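About Us

Hi, I'm Said Kabbaj, and I run Mostia, a small shop that makes and mends outdoor clothing (mostly shell jackets, mostly for people who are hard on them). If you found us because your favorite rain jacket has started letting water through at the shoulders, welcome, you're in the right place!

I got into this by ruining my own stuff. I spent years hiking in a jacket I loved, never once washed it, and then got mad at it when it stopped working. A friend showed me how to clean it and put the water repellent back on, and it came back to life. After that I started doing the same for everybody in my hiking club, then for their friends, and by then my kitchen was full of other people's jackets and I had to go find a real workshop.

We're a team of three now. We cut and sew our own jackets here, and we repair pretty much any brand that comes through the door: zippers, cuffs, peeling seam tape, burn holes from camp stoves (so many burn holes).

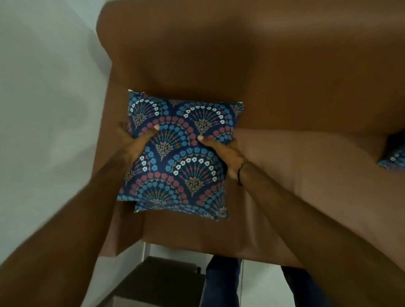 My Rosimier had a tear right down the sleeve after a bad day in the brush, and I figured it was done for. It came back with a patch I have to hunt for, plus a note telling me to stop drying it next to the campfire.

Notes like that go in every box we send back, by the way. I write them myself, so I apologize for the handwriting.

What we make

The Rosimier is our main jacket, a three-layer shell with a hood that fits over a helmet and pockets you can still reach with a hip belt buckled. The Darko is the lighter one, for folks who want something that stuffs into the top of a pack and gets forgotten until the sky turns gray. Then there's the Livell, our insulated pullover, which I wear from October to May and probably should take off more often.

We keep the line small on purpose. I'd much prefer to spend a winter fixing one annoying cuff than bring out a whole new jacket with a different annoying cuff. The Rosimier is on its third hood, and I think we finally got it right (tell me if we didn't, I really do want to hear it).

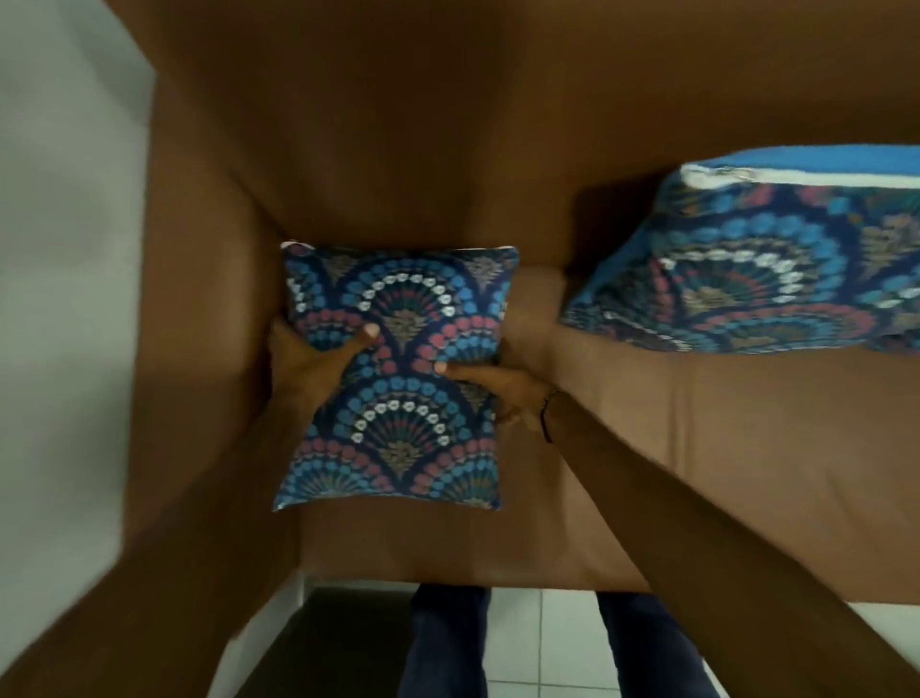 Mostia, January 2023

Repairs

Send us a few photos first and we'll tell you what the job will cost before you mail anything. Most fixes come in under $50, and a full zipper replacement is $80. Please wash your jacket before it goes in the box! We can't get tape or patches to stick to a greasy collar, and we'll have to wash it for you, which slows everybody down.

If a jacket is too far gone, I'll say so. We can usually save the zippers and pulls for somebody else's repair if you're okay with us keeping it.

Come say hi

You're welcome to stop by the workshop and try things on. Bring your pack and your helmet if you have one, and wear the layers you normally hike in so we can get the size right. And if you can't make it in, just drop us a line through the contact page with your height, chest and sleeve length, and I'll get back to you myself.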